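Cavport Adds Sage Green Small-Parts Dish and White Marble Tabletop to Pultside Bench Range 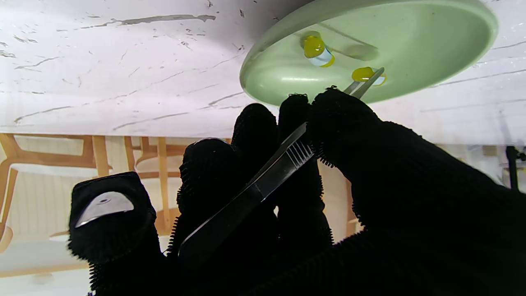
What is a small-parts dish for?
It keeps loose items of a few millimeters or more in one place on a work surface while they are sorted, checked or picked up with tweezers.

CUNDINE, 23/01/2021 - Cavport, a maker of tabletops and bench accessories, has added two items to its Pultside range: a round glazed dish in pale sage green and a white marble tabletop with gray veining. Both are available to order from the end of January.

The dish has a raised rim and a smooth, glossy interior. The rim stops small caps, beads and capsules from rolling off the work surface. The floor of the dish is flat to the point where the wall begins, and the wall then rises in a single curve with no inside corner. Tweezer tips can follow a part up to the rim without catching. The pale green was selected from five trial glazes for its contrast with yellow, white and metallic parts under ordinary room lighting.

The tabletop is supplied polished and sealed. Vein pattern and density vary from slab to slab, and darker veins and fine speckling are treated as normal features of the stone. Cavport does not match slabs across an order unless this is requested in writing. Edges are eased on all sides. Each top ships with 3 support pads and a fitting sheet.

Before release, the dish and the tabletop were tested together at the Sakalauskas workshop in Cundine. The test covered 1,471 pick-and-place cycles with stainless steel tweezers, using parts of mixed size and finish. The dish glaze was inspected at the end of the test and showed no scratches visible at normal working distance.

Care instructions are the same for both items. Wipe with a soft damp cloth and dry at once. Do not use vinegar, citrus cleaners or scouring powder on the marble. The dish may be washed by hand in warm water.

The first production run of the dish is limited to 429 pieces. Tabletops are cut to order, with a lead time of around five weeks. Order forms and fitting sheets are available from the Pultside sales desk at Cavport.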